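Robot Perception and Control, Unit 7
Segmenting dark cloth and choosing a grasp point
Handout prepared by Kiều Huỳnh. Revised 2021-11-23.

Reading before lab: the Flostus pipeline notes, sections 2 and 3. Bring your calibration file from Unit 6. If you lost it, make a new one before you come in, as it takes most of an hour.

7.1 Where we are

In Unit 6 the camera sat on a stand and the objects were boxes. Now the camera rides with the gripper, and the object has no fixed shape. Two things change. The fingers are in nearly every picture, so the software has to know which pixels belong to them. The object also changes outline each time it is touched, so a mask from one moment can't be trusted for long.

The Flostus pipeline runs in four stages: finger mask, cloth mask, corner search, grasp proposal. Each stage writes its output to disk. Look at those files before you change any settings.
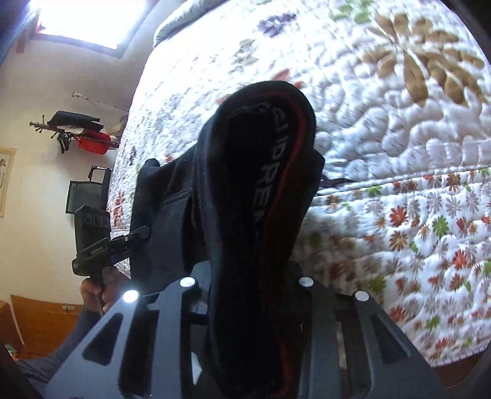 The finger mask comes first because everything after it depends on it. We draw it from the known finger width, then grow it by 12 pixels to cover small errors in calibration. Bright spots are the usual trouble. Light glinting off a finger can be brighter than anything on the garment, and a plain threshold will cut a hole in the mask there. Both fingers have such a point in the picture of the folded black fleece, the left one stronger than the right. The red trim along the fold is a different matter. It belongs to the garment, but a cloth mask built on darkness alone will drop it, along with the white lettering inside. Fill between dark regions before you throw anything out.

7.2 Cloth mask

Black fabric on a white quilt sounds easy, and over most of the area it is. The errors collect in three places:

Printed flowers. Dark petals touching the edge of the cloth get joined to it. Check color as well as brightness.

Stitching. Grooves in the quilting read as thin dark lines. A small opening step removes them. Start with a 5 pixel kernel.

Other dark things. The fingers are dark gray and can merge with the cloth. Subtract the finger mask first, then label the regions.

Our set for this unit, called Preltwood, has 3,835 images, of which 693 have masks drawn by hand. Use the hand-drawn ones for scoring only. Last September two groups trained on them by mistake and their numbers could not be used.

7.3 Corner search

Trace the outer boundary of the largest region, smooth it, and compute the turning angle along it. Keep peaks above 57 degrees. A corner that lies within the grown finger mask is marked "hidden" and gets no score. Do not guess its position.

Rounded corners give a wide, low peak. If you smooth too much they vanish – if you smooth too little, every fold makes a false one. Plot the angle curve next to the mask and pick the smoothing by eye the first time.

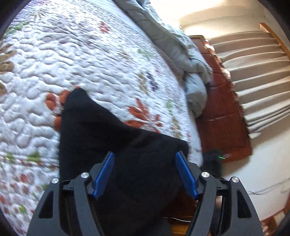 Figure 7.2. Open fingers over black fabric on a quilted bedspread. The upper border runs from a rounded point at left to a blunt corner above the right blue pad.

Both of those corners should survive smoothing. The dip in the border between them turns the other way, so keep the sign of the angle and discard negative peaks. The Arnent version of the code takes the absolute value and will report the dip as a corner if it is sharp enough. This is a known bug. Fix it in your copy.

7.4 Grasp proposal

For each visible corner, the planner places the pads on either side of the line that splits the corner angle, then backs off along that line. It returns a ranked list. An empty list is a valid answer, and your control loop must handle it by opening the fingers and asking for a new view.

The ranking follows the Võ method from lecture: corner sharpness, distance from the current pad center, and the share of the approach path that is clear. Weights are in the config file. Leave them alone until your masks are right.

7.5 To hand in

Your mask overlays for ten images, at least three of them with printed flowers touching the cloth.
The angle plot for Figure 7.2, before and after smoothing.
Your fix for the sign bug, as a diff.
Half a page on one failure you found and which stage caused it.

Overlays go in the shared folder under your group number. PNG only, please.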